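Ticket 767 -- Laundry Services, Rutherford House
Subject: Creasing on red short-sleeved tops
Status: Open

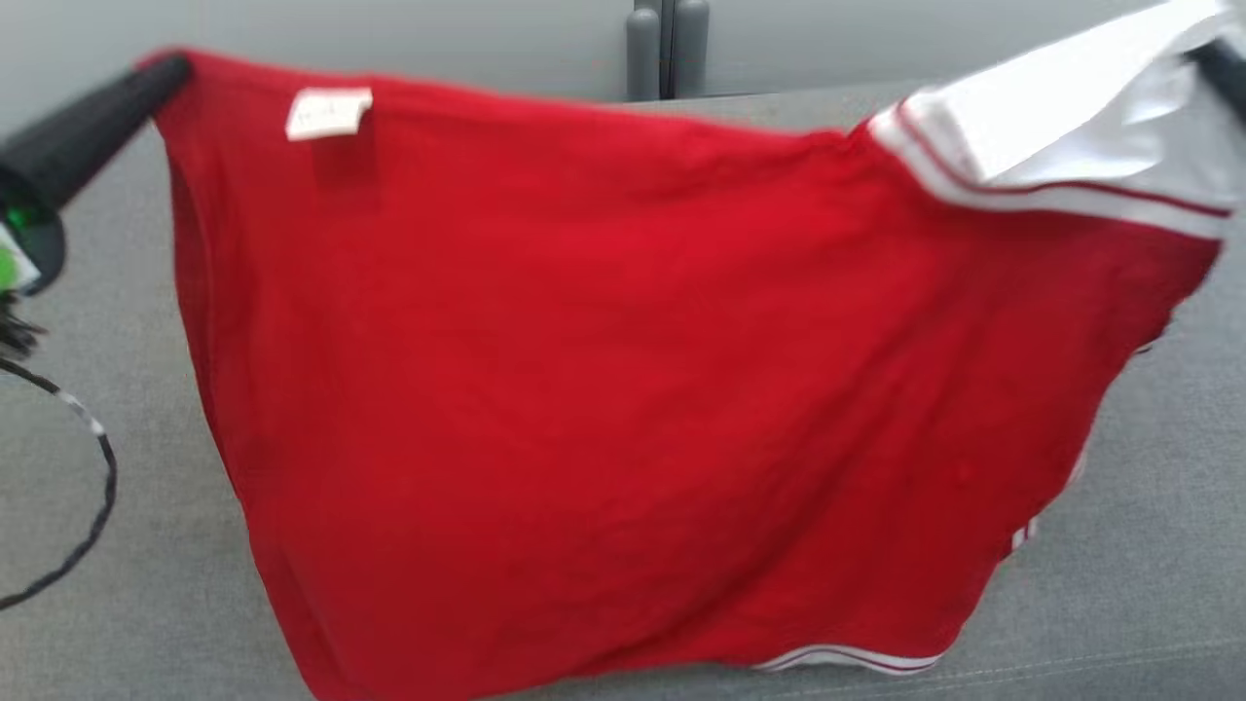

Red top, opened out over the gray upholstery.

Reported by Catrin Bowen, 1st April. Tops returned from the Dimwood laundry room retain soft creases after folding. The red tops are affected most often.

Action taken: load size reduced. Staff were instructed to remove tops promptly at the end of the cycle and to stretch each one by the shoulders before folding.

Result: improvement on small loads -- none recorded on full loads.

Next step: repeat with 23 tops and report to the Galer desk. Ticket to remain open until June.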